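3.2 Household materials and the colour of storage goods

The households in Listthorpe were asked which things they keep near the kitchen and what these things are made of. We received 88 answers. Most families said that plastic goods in pale colours are easier to keep for many years, as they fit with any furniture - this was also noted by Mizuno in her earlier survey of Requena. Older people spoke more about weight. They prefer a light tray that can be carried with one hand, and they do not like deep boxes.

We also asked how long a tray or basket stays in use. The usual answer was 15 years, much longer than we had expected before the study. Trays with holes were named often, mainly for drying dishes and for keeping fruit and vegetables. Several families move the same tray between the kitchen and the laundry, so its use changes with the season. Figure 2 gives one perforated tray of the rectangular type, with rounded corners and a slot handle.

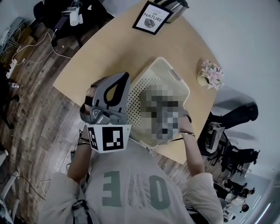 Figure 2. Cream-coloured perforated tray on a table.

3.3 Limits of the survey

The answers come from one town only, and flats were not included.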